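Artificial Flowers: Questions We Are Often Asked

Last updated 13 June 2024

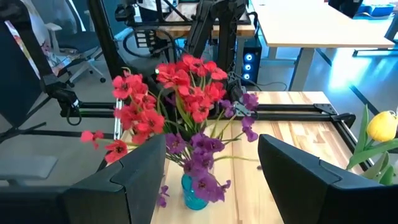

Before you write to us

We are a small workshop with a shop in front, called Flemotura. Eugénie Marchal makes the arrangements and Aleksi Partanen takes care of orders, rentals and this page. English is not the first language for either of us, so please write again if some answer is not clear to you.

CHOOSING FLOWERS AND VASE

How big should the vase be for my bouquet?

Smaller than most people think. Artificial stems have wire inside and they hold their shape, so they do not need a high vase to support them. A small vase with a round body can carry a very full bouquet, if the neck is narrow enough to keep the stems together. When the neck is wide, the stems fall to the sides and you see a hole in the middle.

Is a see-through vase a good idea?

Yes, but you must think about what is inside. In clear glass, every cut end of wire can be seen. In colored glass, for example turquoise, you see only some shadow of the stems, and this looks quite natural. If you already have a clear vase and you like it, cut all stems to the same length, or wrap the lower part with one long green leaf.

Which colors go well together?

We do not have rules about this. Eugénie likes strong colors in groups: all the red blooms on one side and all the purple on the other side, a little lower. If you mix them one by one, red, purple, red, purple, from a distance the eye sees a brown color. Keep each color together and let them meet only in one place.

A teal or blue-green vase is good under red flowers. With purple flowers it is more calm. With yellow ones it looks like spring, and many customers ask for this in May.

Can I put tulips in the same vase with poppies?

You can, but we prefer to keep tulips separate. The tulip has a thick stem and broad leaves, and the poppy type is light with thin stems. In one vase the tulip leaves cover everything. Place the yellow tulip beside the bouquet, a little to the side, and you will still have the yellow color near the red.

Do you sell single stems?

Yes. The minimum order is two stems of the same kind. The single stems are in the part of the shop called Pimaveck, and the ready bouquets are in the part called Porkeo. These are only our names for the two collections, the quality is the same.

ARRANGING

My bouquet arrived flat. What should I do?

This is normal after transport. Take the bouquet out of the box and leave it in a warm room for one evening. Then open every bloom with your fingers, starting from the outside petals. After this, bend the stems. Please bend slowly and with two hands, one hand holding just under the flower head. If you pull only at the head, it can come off from the wire.

In what order do I put the stems in the vase?

Eugénie works like this:

First the green stems and the narrow leaves, so that they cross each other in the neck of the vase. They will hold all the rest.

Then the tallest color, usually red, on the back and on one side.

Then the color which hangs, usually purple. Bend these stems over the edge of the vase so the flowers come down in front.

At the end one long stem that goes out far to the side. Choose the side where there is free place on the table.

Why one long stem? It looks like a mistake to me.

Several customers have told us this. A real bouquet from a garden is never the same length on all sides, and one long stem makes the whole thing less stiff. If it disturbs you, bend it back or cut it. But please try to live with it for a few days first.

Can the flowers hang so low that they touch the table?

Yes, we do this often with the purple ones. The front of the vase is then partly covered and the bouquet looks more generous. On a dining table it is less practical because the petals come in the way of plates and sleeves. On a side table or a shelf there is no problem.

My vase falls over. What can I put inside?

A small vase with a big bouquet has its weight too high, especially with a long stem on one side. Put clean sand, small stones or glass beads in the bottom. Fill up to a third of the height. Do not use water for the weight. The wire inside the stem will rust where it is cut, and the rust makes brown marks on the glass that are hard to remove.

Turning the hanging flowers to the opposite side from the long stem also helps a little with the balance.

What kind of table is best?

A light wooden table is the easiest. The red and the purple are clear against pale wood, and a butcher-block top with stripes gives enough pattern, so you do not need a cloth. On dark wood the purple flowers almost disappear. In that case use a light runner or a plate under the vase.

CLEANING

How often must I clean artificial flowers?

Dust them every second week, and wash them when the dusting does not help anymore. In a kitchen this comes sooner, because of the fat in the air.

How do I dust them?

Use a soft paintbrush, or a hair dryer on the cold setting. Hold the hair dryer far enough away that the petals move but do not fold. Go from the top to the bottom. Green leaves can be wiped with a slightly damp cloth, each leaf supported from behind with your other hand.

Can I wash them with water?

It depends on the material. Plastic blooms and leaves can go in lukewarm water with a drop of dish soap. For fabric blooms, test first one petal from the back side. Red and deep purple are the two colors which most often give color to the water, so never wash them together in the same bowl. I did this one time with a customer's bouquet, and the purple flowers were not damaged but the water was pink and the white ones in the same bowl also became pink. We replaced them. (Aleksi)

After washing, shake them gently and hang them with the head down until they are fully dry. Keep the cut ends out of the water if you can.

How do I clean a small glass vase inside?

Put in a spoon of uncooked rice, some warm water and a little dish soap. Close the opening with your palm and turn the vase around for a minute. Rinse well. Let it dry completely before the stems go back, this can take a whole day if the neck is narrow.

Do the colors fade?

In direct sun, yes. Red fades first and becomes orange-pink, and the purple goes to gray. Yellow stays longer than the others. Keep the bouquet away from a south window, or turn the vase every month so that both sides fade the same.

STORAGE

I want to change the bouquet with the season. How do I keep the old one?

Take the stems out of the vase and lay them in a long box, heads in both directions. Put silk paper between the colors. Do not press the lid. Do not keep the box in the attic, where it can be very hot in summer and the glue in the flower heads becomes soft.

Wrap the glass vase separately. We receive every year messages from people who left the flowers in the vase and put both in a box, and then the vase was broken.

RENTAL AND ORDERS

Can I rent arrangements for a wedding or a party?

Yes. The rental collection is called Mfinanga and we have 89 arrangements in it, all in small vases. The rental time is four days, counting the day of delivery and the day of return. For a larger event we need to know in May for the summer and in the beginning of autumn for the winter parties.

What happens if a rented vase or flower is damaged?

A loose petal or a bent stem costs nothing, Eugénie repairs them. For a broken vase we ask you to pay the price of the vase only. Please do not glue anything yourself. We have to remove the glue afterwards, and it takes more time than the repair.

Can you make a bouquet from my photo?

Usually yes. Send us the photo, the height of your vase and the width of its opening. If the flowers in your photo are a kind we do not have, we will propose the nearest one and wait for your answer before we begin.

How many stems do you have in stock?

We keep 1000 stems in the workshop, but not the same quantity of every color. Red is always finished first. If you need many red blooms, ask before you order.

Can I return a bouquet?

You can, if the stems are not cut. When stems are cut we can't sell them again, so please put the bouquet in your vase and look at it well before you take the pliers. If it is too high, you can first bend the ends up inside the vase to test the height.

My question is not here

Write to us with the word "Question" in the subject line and add a photo of the flowers if you have one. Aleksi answers the messages in the mornings.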